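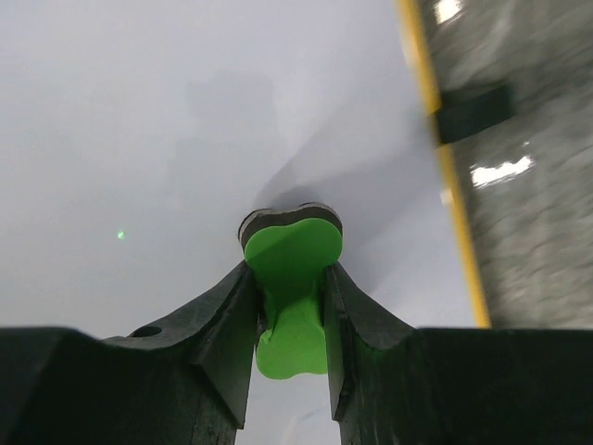 08/07/2025, Prilham bench notes

Green bone piece, Puvberg set, item 859. Flat matte face, two rounded lobes at the wide end, narrow waist. Side layer is dark gray-brown with a lighter rim.

Caliper readings at the waist repeated twice, no change. Still to measure: thickness at both ends. Stock sheet lists the piece under "misc. shapes"; moved to "bones" with the other four. Royer tray label needs reprinting.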